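Virkex Two-Arm Cleanup Kit – FAQ

Quick answers to what keeps landing in the inbox. Updated in July, more coming when we get a minute. 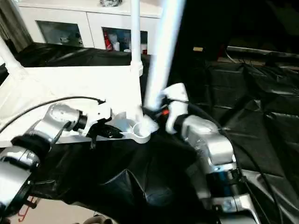

What's in the box?
Two arms, two grippers, the head camera, power supply, cables. Bukanero software license for one workstation. No table, no workstation. Bring your own.

Do I need special tools for it to hold?
No. Regular household stuff. Dustpans, hand brushes, long-handled brushes, squeegees. Very thin wire handles can slip, wrap them with tape first.

Can both arms work on one job?
Yes, that's what most people buy it for. One holds, the other sweeps. Each arm gets its own speed limit in Bukanero, so you can keep the holding side slow.

How long does setup take?
Plan on 2 hours the first time. Bolting down is quick – calibration is the slow part. Don't skip calibration.

How many demos before it learns a task?
Depends on the task. Sweeping into a pan, we usually see decent results after some 52 demos. Messier jobs need more. Move the stuff around between runs or it'll only learn one spot.

Does it do liquids?
No. Dry debris only. The grippers are not sealed and the warranty doesnt cover spills.

Can I run only one arm?
Yes. Unplug the other at the base, restart Bukanero, pick "single" in the arm menu.

Arm stops halfway through a reach. Broken?
Probably not. Check the cable first – if it's snagged or pulled tight the arm faults out. Leave slack at the wrist. Still stopping, send us the log.

What's the difference between this and the Ira kit?
Ira is the single-arm one. Smaller, cheaper, same gripper. You can't upgrade an Ira to two arms later, sorry.

Shipping?
Ships from Lauritsen, our distributor, within 10 working days. Spare fingertip pads go out faster, ususally next day.

Can I return it?
Within 3 weeks of delivery, original packing, all parts. Write to Lauritsen before you send anything back, they'll give you a return number. Boxes without one get refused at the dock.

Is there a demo unit I can try?
Yes, remote or in person. Mornings are best, after 2 it's usually booked.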